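Week 6 handout: Collision checking and grasp planning in cluttered scenes

Course staff: Suleiman Okoro. Lab hours are Thursday from 2 pm, room as before.

Reading before lab: the Clokstead planner notes, sections on broad phase and on attached objects. Skip the appendix on joint limits. We will come back to it in January.

1. Where we left off

Last week the planner treated the world as a list of boxes. That is fine for a bin or a bare table. It breaks down in a kitchen scene, where a box drawn around a dish rack also takes in a lot of free space the arm could use. If your planner from last week reports "no path" in the kitchen scenes, look at the boxes first.

2. Meshes, hulls and what they cost

Each object in the scene has two shapes, one for rendering and one for collision. The renderer uses the full mesh. The collision shape is normally a set of convex pieces. A bowl wrapped in a single convex hull becomes a solid lump, and nothing can be placed in it or gripped at the rim. Splitting it into convex pieces gives you the hollow back, but every piece adds checks.

In the Gaber scene set, the full kitchen has 3454 convex pieces before simplification. Start with the simplified version and a limit of up to 30 pieces per object. Change the limit only after you have timed a baseline.

3. Attached objects

Once the gripper closes on something, that object has to move out of the world list and onto the arm. Two mistakes come up every year:

– The object stays in the world list, so the first step of the path is in collision with it.
– The object is attached, but contact with the fingers is not allowed, with the same result.

Call attach first, then set the allowed pairs, then plan.

4. Scene for the lab

Load kitchen_b in Drivus. There are two robots in the scene, and each has to be in the other one's collision world. 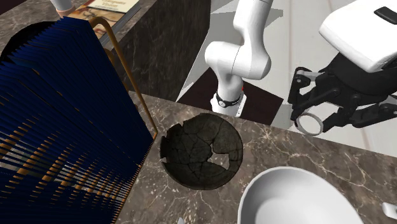 Fig. 6.1. Simulated countertop in kitchen_b, with the gripper near the cracked bowl.

The thin curved rod on the rack is a good test for your edge checking. If you only check states along the path at a coarse step, a link can pass through a rod between two of them. Set the step by the thinnest obstacle near the path and check again.

5. To hand in

Run the planner 200 times from the start pose with different seeds. Report the success rate, the median planning time and the number of paths that fail when rechecked at the fine step. A working solution should reach 97 percent success or better. Include your config file and one failed run with a short note on what went wrong.

Grollen users: the log viewer needs the newer plugin, see the setup page.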